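Scale, tampo, and why my spreadsheet has 50 columns
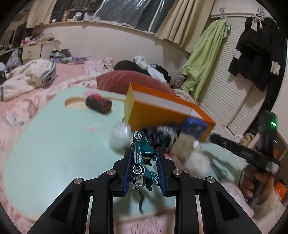 Teal racer, "CLASH" lettering near the front end.

I finished converting my die-cast inventory from a paper notebook to a spreadsheet in April. The list stands at 945 rows. What follows is a record of the decisions I made, mostly so that I stop making them again every winter.

Scale. Small die-cast cars are sold as 1:64, and most of them are not. The makers fit the casting to the package, so a bus and a compact coupe come out close to the same length. I keep two fields: the scale printed on the card, and the scale I get by dividing the real wheelbase by the measured one. Fantasy castings have no real wheelbase, so the second field stays blank for them. A blank is better than a guess, since a guess gets sorted with everything else.

Measuring. I use a plain digital caliper and measure wheelbase from axle center to axle center on the left side, then on the right. If the two differ by more than 0.3 mm the axle is bent, and that goes in the condition notes. Overall length excludes antennas and add-on wings.

Tampo. This is the pad-printed decoration on the body. I record base color, print colors, and any lettering exactly as it appears, including case. I used to enter the name of the graphic from the package, but the same graphic gets reused under different names. The lettering on the body doesn't change when the car comes out of the package.

Wheels. I gave up on the official wheel codes. There are too many, and sellers use them loosely. My field takes one of six values based on spoke count and finish. Babak Hassanpour, who has been doing this far longer than I have, thinks six is too few. He uses a separate sheet just for wheels and prints it. We have agreed to export to a common format and leave it there.

Condition. I grade paint, print, axles and glass separately. A single overall grade hides the thing you need to know before a trade.

Row IDs. Never reuse one. I deleted a duplicate Galindo pickup last year, gave its number to a Centon wagon, and then spent a Friday evening working out why a box label pointed to the wrong car. IDs now only go up. The highest is 3766, because I left gaps for each maker when I started. I would not do that again either.

Still open: whether the Banmont reissues belong under the original casting or get their own parent row. They share a body but the base plate is different. For now they have their own row and a cross-reference.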